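The table-clearing number, again

March 2018

I said in the last post that I would stop complaining about success rates until I had read the Motar write-up properly. I have now read it twice, the second time with a pencil, and I am going to complain about success rates.

For those who skipped the last one: Motar is a method for getting an arm to tidy a table from a spoken or typed request. You say what you want, it breaks the request into picks and places, and a learned policy carries them out one at a time. The headline result is 80 percent. That is the figure on the slide, and it's the figure everyone repeated to me over lunch, usually with the word "generalizes" somewhere nearby.

Eighty percent of what, though? It took me until the appendix to find out. The score is per object. If the request involves several things and the arm gets most of them where they belong, it collects most of the points. A run in which it knocks the last item off the table scores nearly as well as a run in which it finishes. I don't think that's dishonest, and plenty of groups count the same way, but a person reading "tidies a table 80 percent of the time" pictures a tidy table 80 percent of the time. Do the arithmetic yourself. If each pick and place succeeds four times out of five and they don't affect one another, a job with five objects comes out completely right about a third of the time.

They do affect one another, of course. This is my bigger complaint. Pens are a decent case. The first pen goes into an empty cup. The next one has to go in past the first, which may be leaning any way it likes. A policy that has learned "go above the cup, let go" will look great on pen one and get steadily less lucky. Averaging over all the pens hides exactly the thing I want to know. I asked for the results split by order of placement and was told they would be looked into.

Then there's the sorting itself. Fruit in the bowl, pens in the holder, leftovers in the basket: fine, I'd do that too. But what about an eraser? Does it go with the pens or with the rubbish, or does it stay out because somebody is using it? The scoring sheet has an answer, and the request often doesn't.
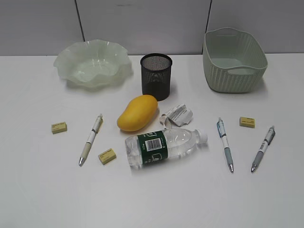
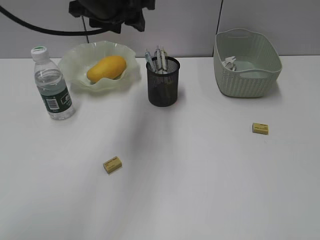

The same tabletop at two different moments, with the bowl, pen holder and basket along the back in both.

Ertuğrul Ersoy, who has more patience than I do, thinks I'm being unfair. His argument is that per-object scoring tells you more per hour of robot time. If you only record whether the whole job came out right, you throw away nearly everything you saw, and you need a lot more runs before you can tell two methods apart. He's right about that. I'd just like both columns printed, and the stricter one printed first. It costs nothing. The runs have already been done.

He also pointed out that the older Bech method, which Motar is compared against, was scored per object as well, so the comparison at least is like with like. I'll give them half of that. The Bech numbers were taken with a different set of objects. The authors say the sets are "of similar difficulty," and I could find no test of it. Swap a ballpoint for a thick marker and tell me the difficulty is similar. Swap a firm piece of fruit for a soft one. I have watched a whole afternoon's improvement vanish when we changed the tape on the fingertips.

What I do like, and I want to be fair here, is the recovery part. When a grasp misses, the older approach carries on as if it were holding something and solemnly places nothing in the bowl. Motar checks the gripper opening after closing and tries again, up to 2 times, before moving on. It's a small idea and I suspect it accounts for most of the gain. I'd love to see Bech run with the same retry bolted on. Florencio Calvo tried something close to that at Flernholm with a much dumber policy and told me the gap between the dumb one and the clever one shrank to where he stopped caring. He hasn't written it up, so treat that as gossip.

So here is what would change my mind. Full-task success next to the per-object figure. Results by placement order. The baseline with retries switched on. And one batch of starting layouts chosen by a person who doesn't work on the method, because I have seen how we all lay out a table when we know what the arm is good at. You leave a bit of room around everything and don't even notice yourself doing it.

I've sent the list to the authors. Comments are open below, and if you were at the Sutadham workshop and remember the answer to the question about the baseline objects, please write in, as my notes just say "hm."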